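From: brivel-port maintainer
To: dastach-users
Date: 9 January 2021
Subject: Re: [dastach-users] Save files from the old handheld release will not load

On the list, a subscriber wrote:

> I have a set of saves from the handheld version of Nekudik and want to
> carry on with them in the Brivel port. The port sees the files in the
> load menu but drops back to the title screen when I pick one. Newer
> saves made in the port are fine. The ones that fail are all from late
> in the game, past the harbour chapter. Is this the known inventory
> problem, or something else? I am on build 34.
>
> Also, does the frame cap still have to be off for the racing section?

Two separate questions, so two answers.

It is the inventory problem, in a slightly different form from the one in the tracker. The handheld release stored the item table as a fixed block of 700 entries and wrote the whole block whether or not the slots were in use. The port reads until it meets an end marker. Early saves have enough empty slots that the reader finds something it takes for the marker and stops in roughly the right place. Late saves do not, and the reader runs on into the map flags. The sanity check then fails and you are returned to the title screen with no message. The missing message is a bug of its own and has a separate ticket.

Build 34 does not have the fix. It went into the development branch in June and has not been in a packaged build yet. Until it is, the saves can be converted by hand with the Phelan tool, which is in the extras folder of the port. Work on copies.
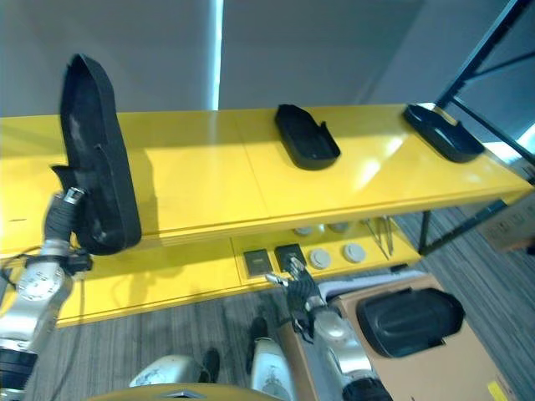 Converting a save

1. Copy the save out of the handheld folder. Keep the original file name, as the tool takes the slot number from it.

2. Run phelan with the switch --fixed-table and give it the copy. It should report the table length as 700. If it reports anything else, stop there and post the output to this list.

3. Run it a second time with --write-marker. The file grows by four bytes.

4. Put the result in the port's save folder and start the game. The load menu will show the play time as zero. This corrects itself at the next save point.

Things that do not survive the conversion: the photo album, the custom button layout, and the best times from the harbour races. Side quest progress does survive, with one exception – the lighthouse quest goes back to its second stage if it was left open. Money is capped at 3000 in the port, so anything over that is lost. The handheld version had no cap.

Frame cap

Leave it on. The old advice to switch it off dates from before the physics step was separated from the drawing step. With the cap off in current builds the racing section runs at the correct speed, but the rival boats recalculate their route on every drawn frame, and on a fast machine they get stuck against the second buoy.

If the section still feels slow, check the render scale in the Dastach settings file. Anything above 85 makes the water shader fall back to the software path on older cards. Setting it to 85 or below and restarting is enough; the shader cache does not need to be cleared.

If a converted save fails after step 4, send me the file off list along with the full text the tool printed. Please do not attach saves to list messages, as the archive strips them.

-- 
brivel-port maintainer
Please trim quotes when replying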